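Keeping a printed tablecloth from sliding and staining under cups

Posted in Household > Table linen and laundry
July 18, 2019

Carmela Pagano
I have a white printed tablecloth on a table we use for tea and coffee. The print is a diamond lattice with an oval floral panel in the middle. Two problems. First, the cloth shifts when someone reaches across, so the panel ends up off centre and light cups go over. Second, I get brown rings where mugs have been sitting. The care label has washed blank, so I don't know the fibre. It feels like a polyester blend. What should I put under it, and what wash temperature is safe for the print?

Guido Messina
Underlay first. Use a felt-backed or open-weave PVC table protector cut 2 cm short of the table edge on all sides. The open-weave type grips better on varnish, but check it on a hidden spot because some soft PVC marks older finishes. Lay the protector, smooth it from the centre outward, then lay the cloth and line up the lattice with one long edge of the table. If the lattice is straight along that edge, the panel will look after itself.

Clips help on the short ends. Measure the thickness of the tabletop before buying any - the cheap steel ones lose tension if they are overstretched.

For the rings, treat before washing:
Blot, don't rub.
Rinse from the back of the fabric with cold water.
Work in a little liquid detergent and leave it for 15 minutes.
Wash at 30 degrees, colours cycle, low spin.
Check the mark before drying. Heat can set what is left of a tannin stain.

Skip chlorine bleach on anything printed. Oxygen bleach is usually fine on polyester and cotton, but test a corner of the print first.

Gianni Sanna
Just get a wipeable one. I gave up on fabric in June and have not washed a tablecloth since.

Marisa Testa
Agree with Guido on the underlay. I would add that paper cups tip mostly when they are empty or nearly so, and a soft thick felt makes it worse. Go for a thin protector, 2 mm at most. 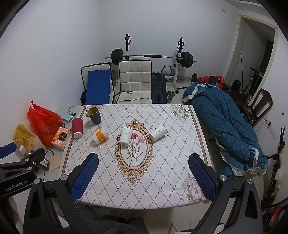
Can a printed polyester blend tablecloth be ironed?

Iron it on the reverse side at the lowest setting, slightly damp, with a cotton cloth between the iron and the fabric. Keep the iron moving over the printed areas and leave the steam off until you have tested one corner.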